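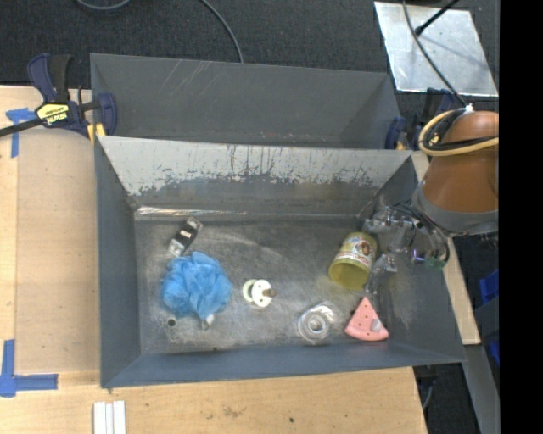
The bin at the end of the line

Hryhorii Palamarchuk wants me to believe that a metal bin can teach a household to own less. I came to his sorting room in Sirkasley on a Friday, not convinced, and he knew it.

"People want a system," he says. "I give them a bin."

The bins are gray metal, with sloping sides and walls worn pale. Into them goes whatever his clients can't place: a blue bath pouf, a pink thing like a slice of watermelon, a yellow container on its side. I ask who would pay for advice on a bath pouf.

"You'd be surprised. It's the small stuff they fight over."

He charges $330 a visit and says he has handled 2,348 objects since October. I ask how many went back to the homes they came from. He doesn't have that number – "most of them, maybe" – and that bothers me more than it bothers him.

Why metal? A plastic tub would be lighter. "Metal is loud," Palamarchuk says. "You drop a thing in, you hear it. You think about it."

I drop my pen in. It is loud. I can't say I thought about much.

His rule is 11 days in the bin, then a decision. Why 11? He shrugs. "Ten was too short. People called me, upset."

He tells me one couple in Trero Street kept everything after the 11 days and paid for a second visit. He counts them as a success.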